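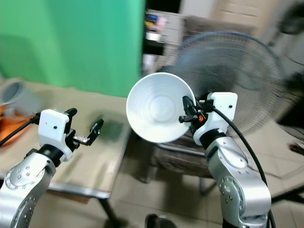

White bowl, inside facing you. Base ring shows in the middle.

Thread: Plain white bowls, which ones hold up?

tilefloor69
Looking to replace my everyday bowls. The one in the photo is the shape I want, plain white ceramic with no pattern. I've been looking at the Zutanus set and the Ulau one. The Ulau is 2 dollars more. Does anybody have either? They would get used every day and go through the dishwasher.

marrowbean
I have the Ulau bowls. Two years, no chips. They stack a bit high, so measure your shelf first.

kettle_90
Zutanus here. Fine for cereal, but the foot underneath is unglazed and it scratched my table. I sanded it with fine wet paper and it was OK after that.

marrowbean
You shouldn't have to sand a new bowl.

kettle_90
It took a few minutes. Lots of cheap ceramic comes that way. I'd still buy them again over the Ulau, which got too hot to hold in my microwave.

marrowbean
Mine don't get hot. What setting are you using?

kettle_90
Full power, 90 seconds, soup. Same as I do with the Zutanus.

drypantry
Does the ring inside bother anyone? On mine it collects oatmeal if I don't rinse right away. I went to a smooth coupe shape from Jevetti and stopped having to scrub.

tilefloor69
Doesn't bother me. I soak everything anyway. Do the Jevetti ones fit on the top rack?

drypantry
Bottom rack only. They're too wide for the top in my machine.

tilefloor69
Then that's out, my bottom rack is all plates. I'll probably get one Ulau and one Zutanus and try both before I buy a full set. Will post again in February.

marrowbean
Check that the Ulau is sold singly. When I bought mine they only came in boxes.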